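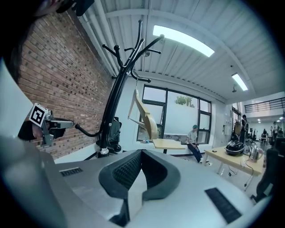 Zdenka Dervishi wrote in after the last post to argue that a freestanding coat rack is the wrong tool for hangers: the hooks are bent for collars and loops, a wire hook sits badly on them, and anything on a wooden hanger ends up facing sideways and knocking into its neighbor. She would put a straight rail on the wall and be finished with it.

I agree with most of that. The wall in question is brick, though, and I have no permission to drill it. A rail on its own feet takes up more floor than I want to give, especially with an office chair already parked against the same wall. So the rack stays for now, and this post is about getting the most out of it.

The rack

It is a black metal pole on a round weighted base, with two tiers of curved arms. The upper arms are long and sweep outward. The lower ones are shorter and curl back more tightly. All of them end in black balls, and there is a silver collar on the pole where the lower hooks meet it. It was sold to me as a Ferkell, 70 inches tall, for $91 with delivery. I have no complaint about the finish. The instructions were one sheet and left out the order of assembly for the collar.

The base is the part that matters. A rack of this type resists tipping through base weight and base radius, and the long upper arms work against both. A heavy coat on one upper arm moves the center of gravity toward that side. Two heavy coats on neighboring arms are worse than the same two coats on opposite arms. I load in pairs across the pole and have had no falls since July.

Which hook takes a hanger

The ball on the end is the limiting dimension. A hanger hook has to pass over it and then settle into the low point of the curve. With a generous hook this is easy. With a narrow one it catches on the ball and needs a push, and then it needs the same push coming off.

The upper tier has the clearance. A long coat can hang there without its hem reaching the floor, and the arms are far enough apart that the shoulders stay mostly clear of each other. The lower tier is tighter, and I had written it off for hangers until Costel Softić suggested leaving the coats up top and using the lower hooks for bare hangers only. An empty hanger weighs very little and can sit at any angle without harm. 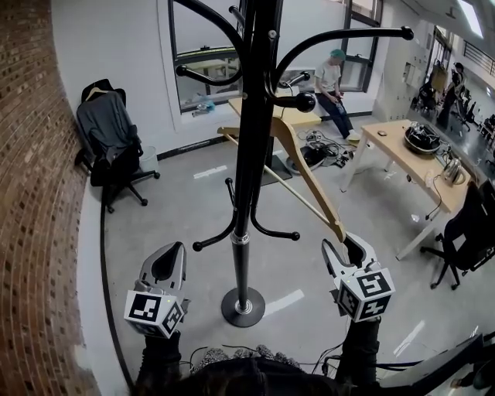
Hangers

The wooden ones are the best I have for jackets. The shoulder piece is broad and curved, and the thin crossbar will take a scarf or a pair of pants. They came from Bassi in a pack of 4. One has a hook that turns too freely, so I keep it for light things.

The back of the office chair is still doing part of the job. A garment on a hanger over a backrest keeps its shoulders well enough, but the chair has wheels, and anyone who sits down has to move the garment first. My rule is that it gets cleared whenever I shut down for the evening. I follow the rule most evenings.

Current layout

Upper arms: coats, one per arm, heavy ones opposite each other.
Lower hooks: empty hangers, hats, one umbrella.
Chair: whatever I wore in, until evening.

The limit I have settled on is 3 heavy coats. Past that the pole starts to sway when the door closes – a small movement, but enough that I notice it from the table. If the landlord in Dedcombe ever answers about the drilling, I will price a rail and post the figures.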